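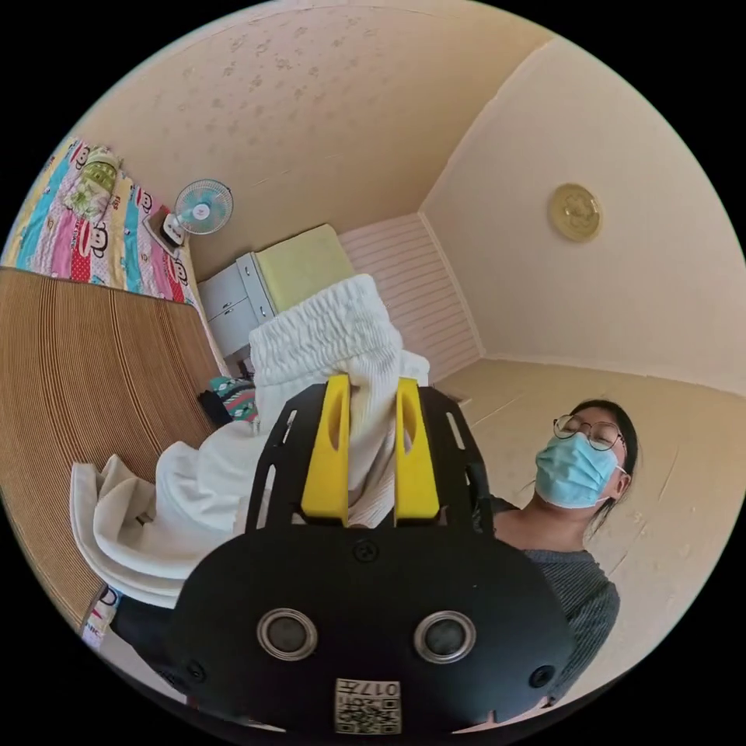

White fabric, bunched up

How do I get white cotton sheets white again?
Posted by Gervasio Espinoza, 11/26/19

Hello all. I've got a set of white cotton sheets that were lovely when we bought them in September and have slowly gone a sort of tired grey. I wash them at 40 with Vadden powder and a good glug of softener, and they go in with whatever else is in the basket. We moved to Malum over the summer and the water is terribly hard, the kettle is a disgrace already. Is there any way back for them, or should I keep them for dust sheets? I'd rather not use bleach as my wife has sensitive skin.

Welington Frota
Oh, don't give up on them yet! Mine went just the same way and I nearly threw them out, but they came round beautifully in the end. First of all, leave out the softener. It coats the cotton and the dirt clings to it, and in hard water you get a limey film on top of that as well. Then fill the bath with hot water (as hot as the care label allows), stir in a few scoops of soda crystals until they've dissolved, and leave the sheets in for 8 hours or overnight. The water may look quite shocking in the morning.
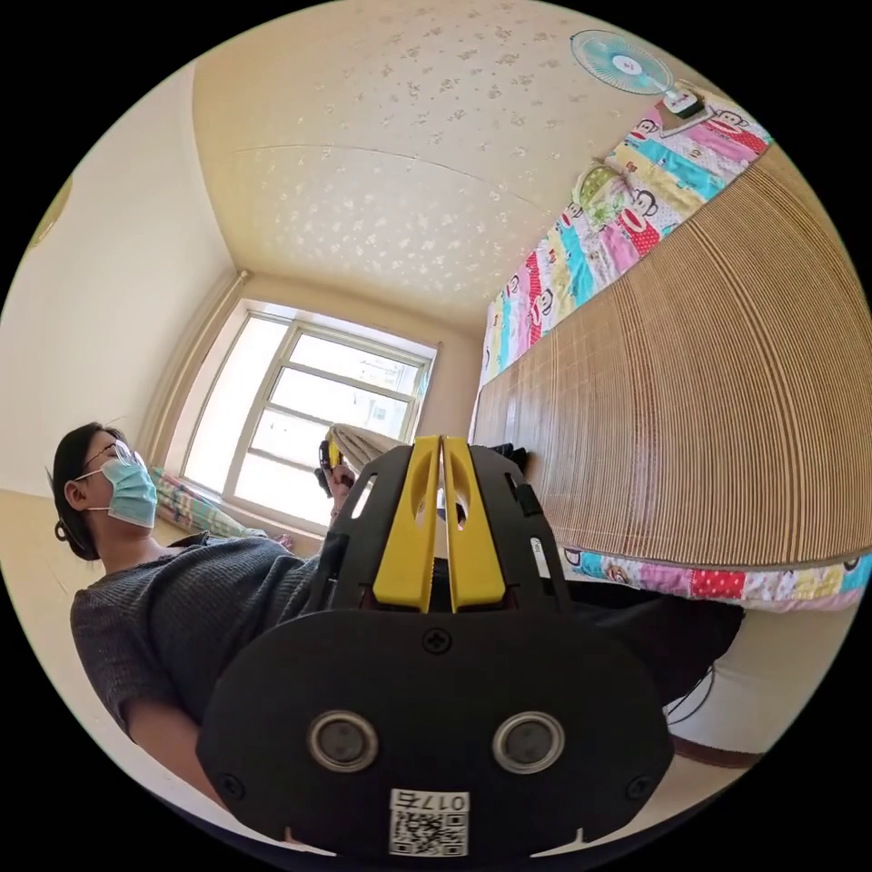 After that I give them a wash on their own at 60 with the full hard-water dose of powder, which is more than you'd think – the back of the box has a little table. Don't pack the drum, either. Sheets need room to tumble about or they just sit in a wet lump. If you can get them out on a line in bright weather, so much the better, even in winter. You might need to do the whole thing twice. For your wife's sake I'd add an extra rinse at the end, and do wear gloves for the soda crystals, they're very drying on the hands.

Zuvport2000
bicarb. works on everything

Barrientos
I'd second washing whites separately. One navy sock did for my pillowcases. Never tried soda crystals but an oxygen whitener got most of the grey out of mine, just check the packet if skin is a worry.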